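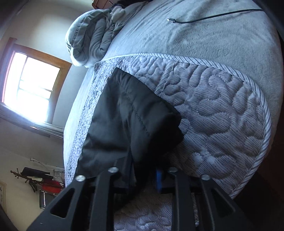

Rastivier Bedroom Set is a collection of short handling episodes recorded in lived-in bedrooms with a hand-held gripper. It was put together to train policies that pick up, move and fold soft items without a fixed arm or a prepared table. Most episodes deal with one item on a made or half-made bed. Dark garments on patterned bedding are common, such as charcoal fabric lying over a pinstriped quilt, and they are the hardest part of the set for our own baseline.

Contents

The current release has about 2000 episodes from 6 homes. Each episode holds the wrist video, the gripper opening width, the estimated gripper pose and a one-line text label. The Chávez split is for training. The Prekow split is for testing and comes from homes that do not appear in training.

Collection

Operators worked from a task card and were told to leave the room as they found it. Cables, clothes and spare bedding stayed where they were unless they were a tripping hazard. Blinds and curtains were not adjusted either, so windows are often blown out. We kept those episodes.

An operator did a task 3 times in a row, then changed the starting position of the item and carried on. Failed grasps are included and marked with the outcome flag set to 0. If the operator dropped the item and picked it up again, the episode is kept whole and the flag depends on the final state.

Labels

Text labels were typed by the operator at the end of each session and checked by a second person. Colour words are not standardised. "Grey", "charcoal" and "dark" may all refer to the same item in different episodes – search for all of them if you filter by colour.

Known problems

Pose estimates drift when the view is filled by plain blanket. Episodes with a gap in tracking have pose_ok set to false and should be left out of training unless you only need the video.

Dark fabric in shadow loses its edges. We tried a brighter exposure setting in one home and went back to the default when pale bedding washed out.

Gripper width was logged with the wrong zero in the first 200 episodes. The values have been corrected, but the raw logs are still in the raw folder and have not been touched.

Privacy

Faces, mail and screens were blurred before release. If you find something we missed, open an issue with the episode number and we will pull the file.

Loading

Use the reader in the Skestirent tools folder. The older reader from the August release will open the files but ignores pose_ok.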